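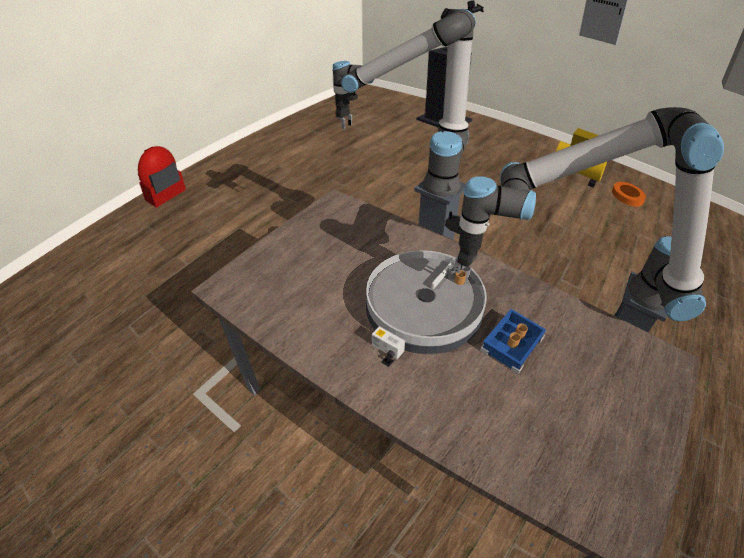 Why does the planner wait before each pick? It waits for a fresh pose of the cup, and the pose comes every 240 ms.

2 min read

February 1, 2020. I changed the wait to 40 ms with a predicted pose, and in simulation the right arm missed 9 picks from 322. Kusum Vashisht thinks my clock in Grenik is behind the turntable clock. I will check it tomorrow, before I touch the gripper code again.

Contact | © Nondberg notes | Back to top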